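I bought the Waaka 125 back in June, second-hand case kits being my weakness, and I've had the side off it often enough now to feel I can say something useful. It's a plain desktop case, bare metal inside, with none of the tinted glass that everybody seems to want these days (my nephew was very disappointed in me!).

What I like best is the room. My old Tromier was a misery to work in, all sharp corners and skinned knuckles, and I used to put off even the smallest job. With this one you can get in among the cables and see what you're doing, more or less, and the edges have been kind to my hands so far.

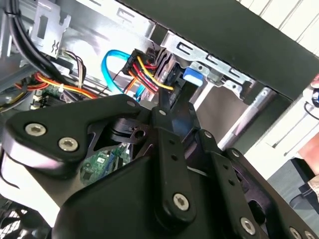

*Side open: black cables at the top, and the coloured wires held together in a bundle.*

Now for the grumbles. It doesn't do much to help you keep your wiring tidy, so you'll want ties of your own. I got a bag of 100 from Flamia and have used far more of them than I meant to. The instructions are a single folded sheet, and the print is so small that I gave up and went by guesswork. One panel screw arrived with a chewed head as well, though Urkach, who sold it to me, posted a new one without any fuss.

Would I buy it again? Yes, I think so, for a machine that lives under a desk and gets opened up every few months. Four out of 5 from me.

Posted 9/18/25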